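Workshop news: keeping the two-arm cell at Saltedeo running

The two-arm cell in the Saltedeo workshop went back into daily use on 26/05/2022 after its spring service. Several members have asked what the service involves and why the cell is closed when it happens, so we asked Florêncio Frade, who looks after it, to go through the routine.

The cell is serviced after every 106 hours of running. The last one before this was in February, and it took longer than planned because a replacement cable had to come from the Dembridge store. This time the parts were already on the shelf and the work was finished in 2 days.

The first morning goes on the mounting. Both arms are parked, powered down and locked out at the main switch. The rail along the front edge is wiped clean and each bolt is checked with a torque wrench. Florêncio found 3 on the left side that had eased off slightly. They were taken out, cleaned and refitted with fresh threadlocker. He also looks over the base joints for play by pushing on each arm by hand at the elbow. Neither one moved.

Cables come next. Each arm has a purple cable that follows it from the gripper down past the base, and most of the faults we have logged at Saltedeo started in one of those two. A cable that is too tight pulls at the connector when the arm reaches out. One that is too slack can catch on whatever is on the table. Florêncio leaves a wide loop by the elbow and then moves the arm slowly through its whole range by hand, watching the loop as he goes. The right cable was rubbing at one point and has been given a new sleeve near the base.

The grippers are done last. The fingers come off, the pads are cleaned with alcohol and the jaws are closed on a gauge block to set the zero. If the two grippers do not agree on where closed is, one will squeeze harder than the other when they share a load, and the load turns.

After that the walls and table are put back and the cell is tried with ordinary things. Boxes are useful for this – both grippers have to hold the same object from opposite sides, and any error between the arms shows up quickly. Smaller items such as tongs are there for the finger pads.
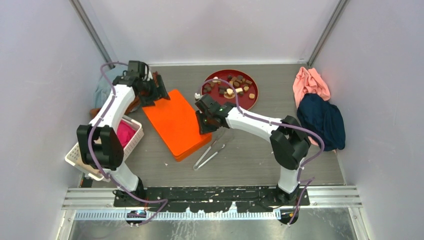

Both grippers at the orange box, with the tongs and the red plate close by.

The two-handed test is run 8 times with the box set at a different angle for each one. Florêncio keeps a hand near the stop button throughout and writes down any run where the box slips or twists. The sheet goes in the green binder next to the controller, along with the torque readings. Please do not take the binder home.

Two small jobs are still open. The front panel is scuffed and will be left as it is until the Torres team has decided on the new cover. The spare set of finger pads has been used up, and more are on order from Nindinura.

If you use the cell between services, please check both cables before you power up, and park the arms when you finish. Report any new noise from the elbows the same day – a note on the whiteboard is enough.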